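The rules on the fridge door

I've read a lot of safety documents in my life, and most of them put me to sleep by page two. So I wasn't expecting much when Anas Masri slid a stapled wad of paper across the table in Clultthorpe one wet October morning and told me it was the best thing his team had made all year. Better than the robot? "Oh, miles better," he said, and went to put the kettle on.

The wad is called the Carrilho code, after the street the lab is on, and it sets out how a two-armed machine ought to behave while it's doing your washing. It has 34 rules! The first draft had 99, which Anas reckons was the work of people who had never lived with anyone. They cut and cut until it would fit on two sheets and could be stuck to a fridge.

Rule one is my favourite. Before the arms go anywhere near the washer, the floor between the basket and the machine has to be clear enough for a person to walk through without turning sideways. Cords get a rule of their own (keep them to the wall, and if one has wandered, move it before you start). I looked guiltily at my own laundry for a week after reading that one.

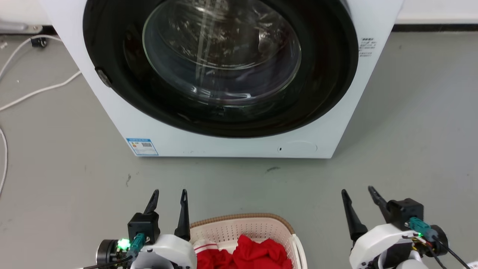

Then there's the door. A front loader's door is a lovely big obvious target, but the code is fussy about it, and I came around to the fussiness. The fingers go to the latch side only. No pushing on the glass, no hooking the rubber, and if the door doesn't give on the second try the arms back off and wait for a human. Anas's team at Ornier logged 1197 door openings while they were arguing over that wording, and he can still recite both sides of the argument, with voices.

I did wonder whether any of this belonged in a rule book. Surely you'd just build the thing properly? Anas pulled a face at that. His view is that good design gets you a machine that can do the job, and you still have to agree on how it behaves when the dog wanders in or somebody reaches past it for a sock. The big machinery standards were written with fences in mind, he said, and no one's putting a fence in the laundry.

The next version is being tried out by Pistimness, a small outfit that wants it in plainer language again, with bigger type. They're also pushing for a rule about checking pockets, and having just put a pen through a load of school shirts, I'm right behind them.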